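Evaluation of the Flistau Two-Arm Kit for Sorting Neckties

Project report by Pak-hei Fung, Roxana Căpraru and I-hsuan Ko
Supervisor: Alžběta Danko

1. Background

Drelier is a small shop which hires out formal wear, and every week its staff roll the returned neckties and put them away by hand. The owner asked our department whether a ready-made robot kit could take over this task. Our group was given the Flistau kit, with the control software Tikia, for one term. In this report we review the kit as a product, from the viewpoint of a customer who has no robotics engineer on staff.

2. Set-up

The kit comes with two arms, two grippers, the cables and a front frame on which both arms are mounted. The manual has 62 pages and its colour drawings are clear, but the chapter on cable routing is too short. We needed two afternoons for the assembly. The table and the side panels belong to our laboratory.

For the task we place the ties in a light blue plastic basket at the left. The target is an orange-brown tray with twelve compartments, one rolled tie for each. The left arm takes a tie from the basket, and the right arm works over the tray.

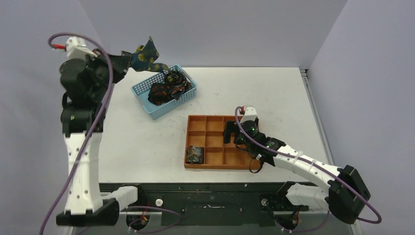 Both arms are taught by demonstration. The operator guides the movement and Tikia records it. We recorded 300 demonstrations, and Roxana removed 26 of them afterwards, mostly those in which the operator hesitated for a long time. The software made this easy, as each recording can be replayed and labelled separately.

3. Observations on the gripper

The fingers are narrow toward the tip, and this is a good choice for fabric. A rolled tie is soft but keeps its shape, so the grip does not have to be very exact. An unrolled tie is more difficult. It lies almost flat on the table, and the fingers have to come down very close to the surface. When they come too low they rub on it, and when they stay too high they close above the fabric. We adjusted the height in small steps - the manual gives no advice for this.

The pattern of the tie also matters for the wrist camera. Our blue tie with yellow flowers stands out strongly against the white table, while the dark ones are harder to separate from each other in the basket.

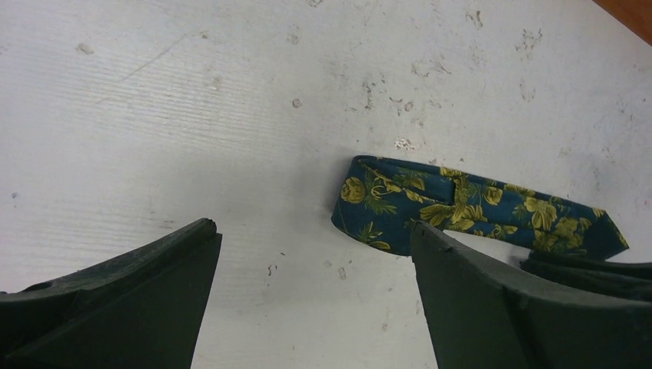
4. Recommendation

For Drelier we recommend a trial rental before any purchase. The hardware is solid, and the recording tool is the best part of the package. However, the gripper height should be adjustable from the main menu, and at present it is hidden in a settings file. We have sent this remark to the supplier together with our list of errors in the manual.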